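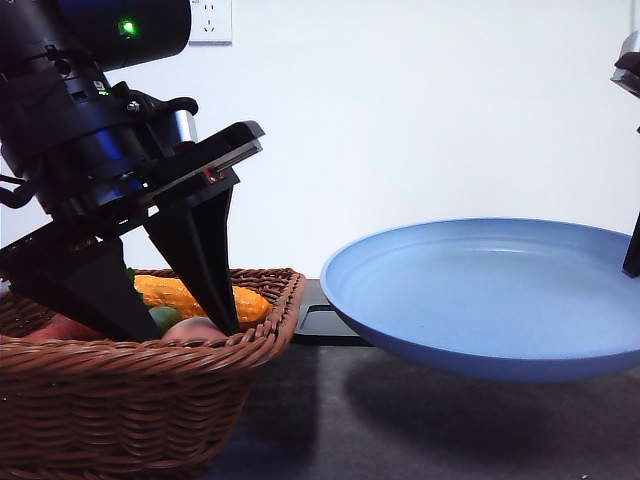

**Leobardo Cortés**
Field Service Lead, Lillano

**Lillano Publishes Setup and Care Routine for Its Tabletop Handling Cell**

STUNDOMACH, September. Lillano has released the setup and maintenance routine it uses on its tabletop handling cell at the Stundomach site. The routine is free to download and covers mounting, finger alignment, daily checks and the replacement of worn parts.

The cell moves toy produce between a wicker basket and a shallow pan. The items differ in shape and surface, from a corn cob with a bumpy texture to small round fruit, and the basket has a raised rim that the fingers must clear on every pick. Most of the service calls logged on the cell came from finger contact with that rim.

"The arm itself gave us very little trouble," said Leobardo Cortés, field service lead at Lillano. "We were spending our time on fingers, cables and the position of the basket. So those are the parts we wrote up first."

**What the routine covers**

Setup begins with the power off. The technician checks the flange bolts, seats the gripper body and runs the cable down the side of the arm with enough slack for full wrist rotation. The fingers are then fitted and opened to their full width. A test move brings them over the basket at low speed, stopping 21 mm above the rim. If either tip is out of line at that height, the finger is removed and seated again before any further move.

The basket and the pan are placed last. Both positions are marked on the tabletop with tape, and the marks are renewed when the edges lift.

Daily care takes one technician through the following:

- Wipe both fingers with a dry cloth and look for nicks at the tips.
- Check the cable for rubbing where it passes the wrist.
- Confirm the basket and pan are on their marks.
- Run 3 empty cycles, then 2 with produce in the basket.

Loose wicker strands should be trimmed flush. A strand caught between the fingers can read as a successful grip, and the arm will then travel to the pan with nothing to release.

**Parts and repair**

Replacement fingers are supplied by Muñoz and ship in matched pairs. Lillano advises changing both at once, even when only one shows wear. The full change, including the test move, is listed in the document as a 78-minute job for one person. Technicians who have done it before will need less time, but the figure should be used for planning.

The gripper body is not to be opened on site. Units with play in the finger mounts go to the Zostavano workshop for repair and come back with a new alignment sheet, which replaces the one kept with the cell.

**Availability**

The routine can be requested from the Lillano service desk in print or as a file. It applies to cells with the two-finger gripper only. A section on storing the arm between projects is being written and will be added to the next edition.

**Contact**
Leobardo Cortés, Lillano Field Service, Stundomach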